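Siltari Shared Workshop
Two-Arm Bench Build – Handout 3: Cables, cloth and the socket task

Read this before Sunday's session. Handouts 1 and 2 covered the frame and the arm mounting, and we won't go over them again.

1. Where the build is up to

Both arms are bolted to the front rail by their base plates. If you move a base plate along the rail, write the old position on the whiteboard first. The taught positions are all measured from the plates, and a shift of 5 mm is enough to make every one of them wrong.

The printed cloth stays on the tabletop for this block. We tried a plain grey one in February and went back to the ferns. Pull it flat from the back corners before you start. A fold near the middle will lift the strip at one end.

2. Cable slack

The purple cables run outside the arms. Leave a loop above the gripper and another near the base, then move each joint by hand through its full range with the power off. Check for three things:
– the loop never pulls straight
– it doesn't drop between the gripper and the work
– it doesn't rub on the elbow housing

If you have to re-run a cable, cut the new length at 700 mm longer than the path you measured along the arm. Tie it loosely. Tight ties were what finished off the first set.

3. The task

The task is Kirkon, named after the folder it lives in. It uses the long strip with the coloured sockets, the triangular board and the small cubes. Start with both grippers over the left end of the strip and bring them in slowly, one arm at a time. The arms can reach each other here, so keep a hand on the stop button.
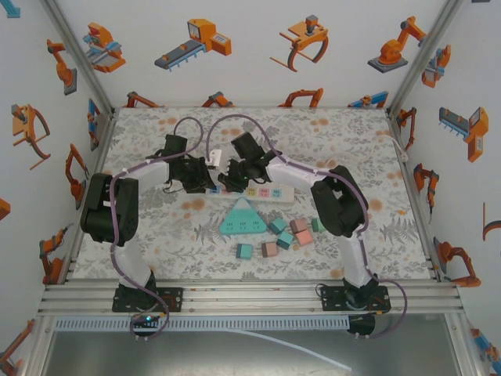 Fig. 1. Both grippers at the left end of the strip, with the triangular board and cubes in front.

Run speed is limited to 33 per cent in the settings file. Leave it there until your group has been signed off. Cubes can go anywhere to the right of the board or in front of it, as long as they are clear of the base plates.

4. Close-up view

The second half of the session uses the wrist view. Open the fingers fully before you approach, so that you can see the cloth between the tips. Line up on the long side of the board first, then correct the rotation. Doing it the other way around takes longer and you usually end up correcting twice.
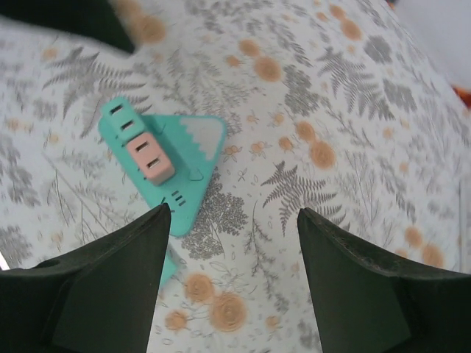
Fig. 2. Wrist view, fingers open. The teal block and the pink module each have two dark slots.

Use the slots to judge the angle. The pale peak on one corner is also handy for telling which way the board is turned, but don't use the blossoms on the cloth as reference points – the cloth moves.

5. For your logbook

Record the base plate positions, the speed setting and the number of attempts. Make 5 attempts per arm and note any contact with the other arm, even a light one. The Zhong and Gesanard groups share a logbook this time, so put your group name at the top of each page.

Power down at the wall when you finish, and leave the grippers open.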